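Minutes of the monthly meeting, Brukine House shared flat
Thursday, March 25, 2021, in the common room

1. Minutes of the last meeting
The minutes were read and accepted. One correction: the key for the bicycle shed is number 213, it was written wrongly as 231.

2. Costs
The bill from Jatow for the repair of the boiler has come. It is 343 euros and will be paid from the house money. After this payment the balance is 656 euros. It was asked if the next repair can be compared with another firm before we agree to the price. This was accepted.

3. White cabinet with the drawer
There was a long discussion about the drawer. Several residents find that too many different things are put in it, and that small things go to the back and are forgotten. Others wish to keep it as it is.

It was agreed that the drawer is only for things which all of us use. Private things must be taken out before the next meeting. The inside is light wood and should be wiped with a cloth that is only a little damp.
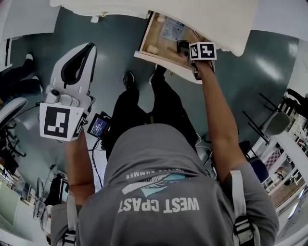

4. Rules for the drawer
a) Batteries go in a closed box, not between the other things.
b) Papers and receipts go in the folder on the shelf.
c) Please close the drawer fully after use.
The proposal to buy dividers from Ametepe was voted: 7 for, none against. The size must be measured first.

5. Other points
The window in the corridor does not close well. The landlord will be written to again.

The next meeting will be in April, the day will be put on the door.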